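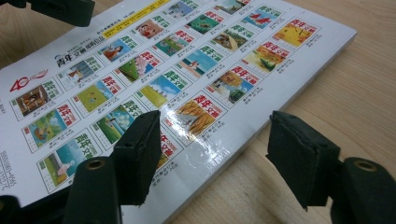 Page last changed: Tuesday, 9:15 p.m.

Welcome to my little gallery of the reading table, which I have been meaning to put up ever since Huguette Moulin talked me into sorting through all my magazines (she has far more patience than I do, bless her!). The thick white one is 青年文摘, with the red 40 anniversary logo on its back cover and all those small covers printed in slanting rows. I could spend a whole evening over those tiny illustrations, and I'm especially fond of the woman in red. The cover is so glossy that it catches every bit of light in the room, so you do have to tilt your head a little to enjoy it properly.

The table came from a shop in Tornthorpe and I love its pale wood and fine straight grain, even if every dark mark shows up on it.
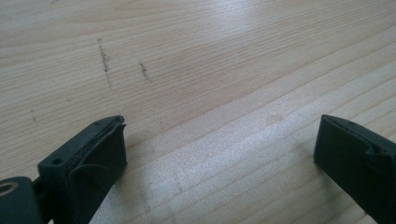 I'm going to try a soft eraser on those gray smudges first, very gently and along the grain, and only then a barely damp cloth. If you have a kinder method for light wood, do write and tell me! The rest of the magazines should be up here in December.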